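INFORME DE AVANCE
Proyecto Trummer: orden y guarda de materiales pequeños
Para: Fundación Bosley, área de seguimiento
Fecha: 23 de octubre de 2021

Estimadas y estimados colegas de la Fundación:

Antes que nada, gracias por la paciencia con la que han esperado estas páginas. Sabemos que el informe tenía que haber salido con el anterior paquete de justificantes, pero preferimos cerrar primero el inventario del taller de Predgate y contarles las cosas con un poco más de calma, que es como nos gusta hacerlo (y ya nos conocen, cuando nos ponemos a contar nos alargamos).

La mayor parte de este periodo se nos ha ido en las mesas y en las cajas. Puede parecer poca cosa, pero quien haya pasado una tarde buscando un paquetito de clips entre montones de cartón sabe lo mucho que se agradece una superficie despejada. Las mesas de tono claro, con su veta y su pasacables redondo, han resultado muy cómodas para clasificar: los envases de colores vivos se distinguen enseguida sobre ellas, y la gente trabaja más a gusto. De los 1000 euros reservados para mobiliario y envases llevamos gastados 820, y el resto lo guardamos para separadores.

En cuanto a los envases, seguimos probando dos familias. Por un lado están las cajas de plástico con tapa abatible, para lo que se abre y se cierra a diario; por otro, las cajitas de cartón impreso en las que llegan muchos artículos y que, bien colocadas, sirven perfectamente para guardarlos sin comprar nada nuevo.
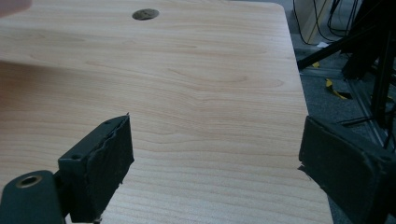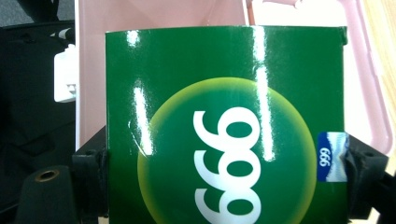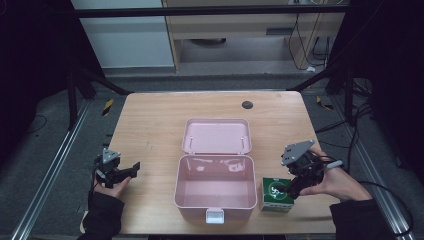

El tablero, la caja verde con el 999 y, en la última foto, la caja rosa abierta junto a una caja verde.

Informe de avance, n.º 10

La caja rosa nos tiene encantados, la verdad. Tiene un compartimento hondo en la base, una tapa poco profunda y un cierre blanco pequeño en el frente, y en Clukdale, donde llevan más tiempo que nosotros con este tipo de envase, nos recomendaron dejar la tapa echada hacia atrás mientras se clasifica. Lo hemos adoptado como costumbre de la casa. Nos queda por decidir si etiquetamos la tapa o la base; hay opiniones para todos los gustos y de momento conviven los dos sistemas, con alguna que otra confusión a la hora de devolver las cosas a la estantería.

Con el cartón hemos ido más despacio. El acabado brillante de cajas como la verde queda precioso, pero nuestras etiquetas de papel se despegaban por las esquinas, así que hemos pedido otras con un adhesivo más fuerte. También queremos acordar hacia qué lado se colocan los números impresos, para que en el estante se lean todos en el mismo sentido.

El inventario quedó cerrado con 983 artículos registrados. Faltan por revisar los cajones del fondo, que contienen sobre todo material de papelería, y esperamos tenerlos listos en enero, junto con la hoja de ubicaciones que ustedes nos pidieron en la última reunión.

Para el próximo periodo nos gustaría pedirles permiso para pasar a separadores una pequeña cantidad de la partida de transporte, que apenas hemos tocado. Les mandaremos la solicitud aparte, con los presupuestos. Y si en algún momento quieren acercarse a ver el taller, tienen la puerta abierta y café preparado.

Con mucho cariño y agradecimiento,

El equipo del proyecto Trummer
Taller de Predgate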